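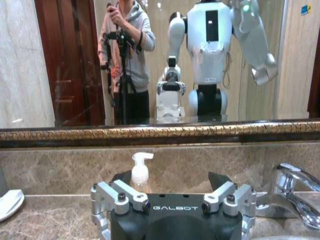 ## Marble round the basin: wiping down with a towel, yes or no?

**jomitz_lane**
We've got brown and beige marble round the basin, and the stone sealer (Trutico, 500 ml) says to dry it after every use. Every use? I've got a job.

**Ammann14**
They would say that, they sell the stuff. Mine has had no sealer for 14 years.

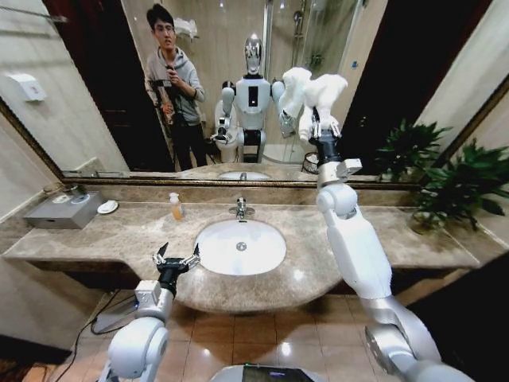

I'd worry more about the soap bottle. Stand it on the stone and sooner or later you get a ring, whatever the label promises.

**starkton_plumb**
Disagree. Rings come from leaving it for weeks. Lift the bottle, wipe, put it back – job done. An old white terry towel beats any special cloth.

**jomitz_lane**
Doesn't terry leave fluff?
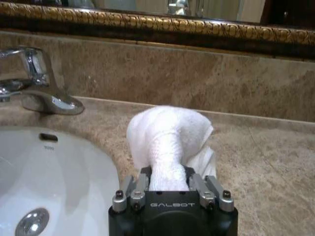

*Photo: Roman Sadowski*

**Ammann14**
New ones do, for three washes or so they claim. I'd say longer. And bunching it up just smears the water about, so fold it flat.

**starkton_plumb**
Bunched is fine round the tap. You can't get a flat cloth in there.

**fabian_e**
Still waiting for anyone to show me a marble top that a bit of water ruined. Toothpaste, maybe.

**jomitz_lane**
Right, once a day it is. The sealer can stay in the cupboard.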